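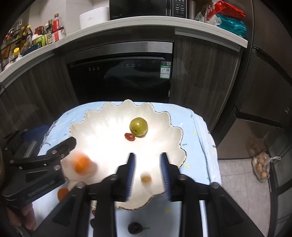

Notes from the Trilville trip, typed up fast before I lose the scraps of paper. Went with the garden club bus, left at 6:30, back after dark. Sorry for the order of things, it's the order I wrote them down in.

First stop was Bunting, the fruit packing house out past the reservoir. Open day, 20 May 2026, gates at nine. We were there at 8:40 and already a line. Parking is on grass. If it has rained bring other shoes — I did not.

You sign in at a folding table, get a paper hairnet and a sticker with your group number. We were group 2, which meant straight in. Group 5 was still eating donuts when we came out.

Brenda Hartley took us round. She has run the packing floor a long time and talks quick and walks quicker. Could hear her fine outside, maybe half of it inside once the belts were going. Ask for a spot near the front.

Receiving dock first. Bins come in on flatbeds, each one gets a tag with the orchard block and the picking day. Brenda pulled a tag off to show us and then couldn't get it back on, had to call somebody over. Mostly last fall's apples at this time of year, out of the sealed rooms. The picking starts in late summer and goes through October, and after that they are selling from storage.

The sealed rooms were my favorite part and we only got four minutes. You can't go in, the oxygen is kept way down so the fruit more or less sleeps. There's a little window at head height with a light switch next to it. Bins stacked up to the ceiling. One room holds 255 bins. Somebody asked what happens if you open the door too early and Brenda said you sell everything in that room in a hurry.

Then the wash line. Long water flume, apples bobbing down it, then brushes, then a row of blowers. Loud and the floor is slick. A man in our group wanted to know about wax and got a longer answer than he wanted. They wax some orders and not others, depends on the buyer. The unwaxed ones look duller and keep a bit less long on your counter. She said to store them in the fridge in a bag, away from the lettuce. Told my sister that on the phone and she says everyone knows that. I did not.

Grading. Eight people at a table under bright lamps pulling out anything bruised or odd shaped. Culls go to juice. I asked what share and she said it changes with the year, a hail year it can be most of the crop. Last year was decent.

Packing is trays and cartons, the trays come in sizes and the number on the box is how many fit. So a 100 box has 100 apples in it, smaller apples than an 80. I have been buying fruit for forty years and never knew what that number was. Wrote it on my hand.

Shop at the end. Bags of seconds, very good price, cash or card. Cider in half gallons. I bought two bags and a jar of apple butter and then had to carry them all day as the bus was locked. Leave the shop till last if you can, or find the driver before you go in.

Lunch was at Serirow, in the old feed store on the main street. They'd been told we were coming but not how many. We were some 62 people for a place that seats maybe half that. So two sittings, and the second sitting got soup and no sandwiches. Soup was good. Split pea. Bathroom is up a flight of stairs, tell anyone with bad knees.

Walked off lunch along the canal. Flat path, gravel, benches every so often. Lilacs just about over. There's a lock with the old gates still on it and a sign with the history, half faded. Didn't read all of it. A heron stood there the whole time and let people get pretty close.

Last thing was the Istico nursery, which I almost skipped as my feet hurt. Glad I didn't. They raise dwarf fruit trees for small yards, pots too. The owner's son showed us grafting — he cuts a long slant on both pieces, a tongue in each, slides them together, and wraps it with tape. Took him less than a minute. Then he let three of us try with practice twigs and mine looked like something the dog had been at.

Useful bits from him, as near as I got them down:
Don't plant the graft below the soil line, the dwarfing goes away.
Stake a dwarf tree for life, not just the first year.
Water deep and less often. Every few days in a pot in summer is not enough, check daily.
Thin the little fruits in June even though it hurts. One every hand's width.
Most apples want a second variety near by. A crabapple down the street will often do.

They sell to walk-ins but the good varieties go early. I put my name down for one to pick up in October. Prices on the board by the register, didn't copy them, sorry Joan.

Bus home was quiet. Traffic at the bridge, lost half an hour there. Somebody's bag of seconds split in the aisle and rolled all the way up to the driver, who was nice about it.

Would I go again. Yes, packing house and nursery for sure. I'd bring a sandwich, and flat shoes that can get wet, and a tote with a zipper. The club is asking for names for the fall trip allready, sheet is on the board by the coat rack. Trip money is due with the form this time, not on the bus.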